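**Kitchen diary, Clollow Residential Centre. Entry for May 2025**

The change from tinned to dried beans is now complete. The last case of tinned haricots was used in April and no further order has been placed. This entry records the method now in use, the results at service and those points which remain to be settled before the summer menu is issued.

Dried beans are supplied by Drokero in sacks and are decanted on arrival into the lidded bins in the dry store. The kitchen holds three kinds at present: haricot, black turtle and the large white butter bean. Chickpeas continue to be bought in tins for the salad counter, where the quantity used is too small to justify a separate pot.

**Soaking**

Beans are weighed out after the evening service and covered with cold water to at least twice their depth. Salt is added at the soaking stage. The kitchen had previously followed the older advice that salt should be kept from beans until the end of cooking, on the grounds that it toughens the skins. Two batches of haricots from the same sack were compared in April, one soaked with salt and one without, and the salted batch had fewer split skins and a better flavour right through. The old instruction has been removed from the wall sheet.

The soaking tubs are kept in the cold room overnight. On one warm night a tub was left out beside the pot wash and had begun to froth by morning. It was discarded, and lentils were served in its place. Staff closing the kitchen are asked to check the tubs before the lights are turned off.

Soaking water is poured away and the beans are rinsed until the water runs clear.

**Cooking**

Haricots and butter beans are brought to a full boil, held there for ten minutes and then turned down until the surface barely moves. A bay leaf, half an onion and a piece of celery go in with them. Tomatoes, vinegar and treacle are kept out until the beans are fully soft. This was overlooked once during the month, when the tomatoes were added at the start, and the stew was still firm at the end of the afternoon. It was held over, cooked further and served the next day, when it was found to be entirely acceptable.

Kidney beans are not on the order. Should they be bought in future, the boiling instruction must be followed without exception, and they must not be put into the slow cooker from raw.

The cooking liquor is kept. It thickens soup well and has taken the place of stock powder in the leek and potato.

**Service**

The baked beans were served at breakfast with brown toast, and at supper in a stew with carrots, thyme and a spoonful of mustard. The stew went out to 79 diners on its first evening. 4 portions were returned unfinished, which compares well with the pasta bake it replaced. Comments left in the book by the door were mostly favourable. Several residents asked for more salt. One asked for the tinned beans to be brought back, and gave the reason that the sauce was sweeter. The sauce has since been made with a little more onion, cooked down slowly until brown, and no sugar has been added.

The Surura stew, a black bean dish with cumin, orange peel and sweet potato, was less well received. The orange peel was left in at service and was taken by some diners for a piece of carrot. It will be tied in muslin on the next occasion. The flavour was otherwise thought good by the kitchen, and the dish will be given a second trial with rice in place of the flatbread, which had gone hard by the second sitting.

Bread for the bean suppers comes from Kovalchuk. The rye loaf is preferred for the stew and the plain brown for breakfast. Rye is to be sliced no earlier than 30 minutes before the doors open.

**Quantities**

The standing recipe for a single family-sized dish, as handed out to residents who asked for it, is set down below so that the same version is given each time.

- 500 g dried haricot beans, soaked overnight in salted water
- 2 large onions, sliced and browned slowly in oil
- 2 carrots, cut small
- 799 g chopped tomatoes, added once the beans are soft
- 1 tablespoon cider vinegar
- 1 teaspoon mustard powder
- Black pepper, thyme, a bay leaf

Bake with the lid on in a low oven for two hours, adding cooking liquor if the top looks dry. Take the lid off for the last twenty minutes. It keeps for three days in the refrigerator and freezes well. Residents have been advised to cool it in a shallow dish before it is put away.

**Points outstanding**

The allergen card for the stew names mustard and celery. The card for the Surura stew has still to be printed. The second large pot has a loose handle and should not be used for boiling until it has been mended. A price for split peas has been requested from Drokero, and a pea soup will be tried if the price is reasonable.

The butter beans break up badly when reheated in the deep trays. Shallow trays will be used from now on, with the beans stirred as little as possible.
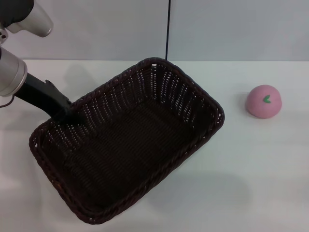
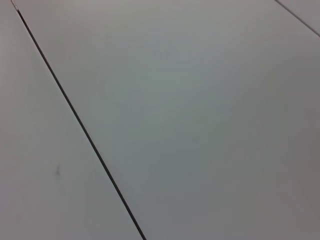 *First picture: woven basket on the white tabletop. Second picture: pale grey panels, seen close to.*

Next order to Drokero: haricots, two sacks; black turtle beans, one sack; no butter beans until the present sack is finished.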